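Starnbridge Center for Continuing Education
Home and Office Organization, Course Handout
Unit 2: Upright Storage for Books and Flat Papers

Purpose of the unit

Participants will learn to clear a work surface of books and thin papers and to place them in a desktop file organizer so that any one of them can be taken out without disturbing its neighbors. Please read this handout before the Thursday session. The collection used for practice comes from the Praltis Reading Room, which lends 600 titles, most of them for children.

Handling

Hardcover books should be held across both covers, close to the spine if possible. Do not lift a book by one corner of the cover. Glossy covers mark easily and should not be slid face down across a table. Turn the book on edge before bringing it to the slot – turning it inside the slot bends the page corners.
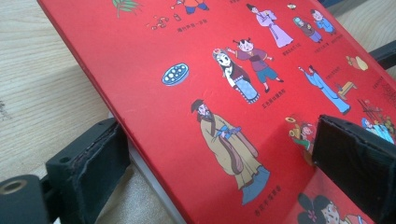 Thin paperbacks need a different hold, as they fold under their own weight when raised by one end. Support them from below until they are upright, and lower them slowly.

Placement

Work from the largest item to the smallest. Tall, stiff items go in first and give the others something to rest against. One item to a slot is the standard for this unit. Where the organizer is shared between books and papers, keep each kind together. 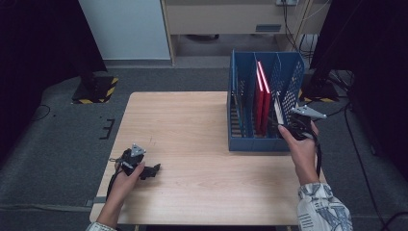

Dividers do most of the work in an organizer of this type. They keep a tall item from sliding down and a limp one from curling behind its neighbor. Thin items are the ones most often lost, and for that reason they are best given a slot of their own, as with the pale flat item standing to the right of the two red ones in the blue organizer. Leave a clear stretch of table in front of the organizer for sorting. Ms. Ueda's supplementary sheet, "Kinoshita Method for Small Shelves," covers slot widths in more detail and may be collected at the front desk.

Remaining items

Items still lying flat should be taken up one at a time. Check each for loose inserts, close it fully, and decide on its slot before picking it up. Items belonging to the Padstead branch are set aside and are not filed.
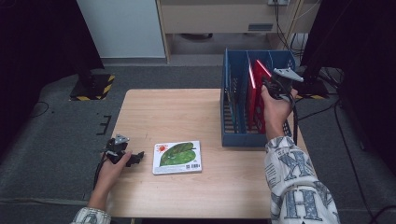
Colm Egan

For the written exercise, choose a surface at home or at work and prepare a one-page plan. State what is kept there, which items will stand upright, and the order in which they will be placed. Plans are limited to 2 organizers. Late work is accepted until the start of Unit 3.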